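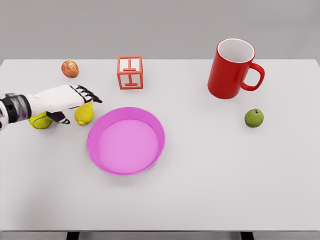
Image credit: Wilfredo Barredo / Flolldale

Flolldale Home Forum > Garages and Workshops
Thread: Peeling floor paint in the garage, coat over it or grind it off?

gravelpit_gus
Hi all, first post in this section. We moved in last January and the garage came with gray floor paint that's lifting wherever the front tires sit. The rest of it is stuck down like iron. My plan was to scrape the loose bits, wash everything, and roll two coats of Hevelano over the top. My brother-in-law says I'm nuts and I have to grind the whole floor back to bare concrete. It's a two-car garage and I really don't want to do that if I can help it. What would you do?

mossy_porch
Your brother-in-law is right, sorry! Whatever you put on top is only as good as the paint underneath, and you already know that's letting go. I coated over old paint in my last house and it came up in sheets the size of dinner plates by the next summer. Rent a grinder with a dust shroud and hook it to a decent vac. Mine took 7 hours and my arms felt it, but I've never had to touch that floor again.

TwoStallTina
Going to disagree with mossy here. If most of it won't budge with a sharp scraper, it's bonded and you can leave it alone. Feather the edges where it's peeling, sand the rest until the shine is gone, degrease, rinse, let it dry properly and coat. I did mine that way 14 years ago (different brand, Ragab, no idea if they still make it) and I've had one touch-up by the side door.

mossy_porch
Tina, do you park on it though?

TwoStallTina
One car, every day. The other side is bikes and a freezer, so ok, fair point, that half has had an easy life.

Éabha Ní Mhurchú
Before anybody rents anything - tape a square of plastic sheet to the floor overnight, all four edges sealed. If there's damp under it in the morning you've got moisture coming up through the slab, and then neither of you is going to be happy with the result. Try it where the tires sit and again near the back wall.

gravelpit_gus
Ok, did the plastic thing in both spots. Dry as a bone. So it's just hot tires pulling the paint?

Éabha Ní Mhurchú
Sounds like it. One dry night doesn't rule damp out completely, but it's a good sign. I'd grind the parking strips and sand the rest.

saltbox_ray
Or skip paint altogether and get the click-together tiles. I put the Bradness ones down over a floor much worse than that. Took me and my kid an afternoon.

mossy_porch
Tiles are fine until you drop a socket and have to sweep grit out of every seam. And a floor jack on those? No thanks.

saltbox_ray
I use a jack on mine all the time with a bit of ply under it. Each to their own.

gravelpit_gus
Thinking I'll go with Éabha's split, grind the strips and sand the rest. Rental place wants the grinder back by 2 in the afternoon so it'll be an early start. Anyone know if I need to fill the hairline cracks first, or will the coating bridge them?

TwoStallTina
Fill them. Do it after you grind so you can see what you've got, and give the filler its full cure time, whatever the tub says.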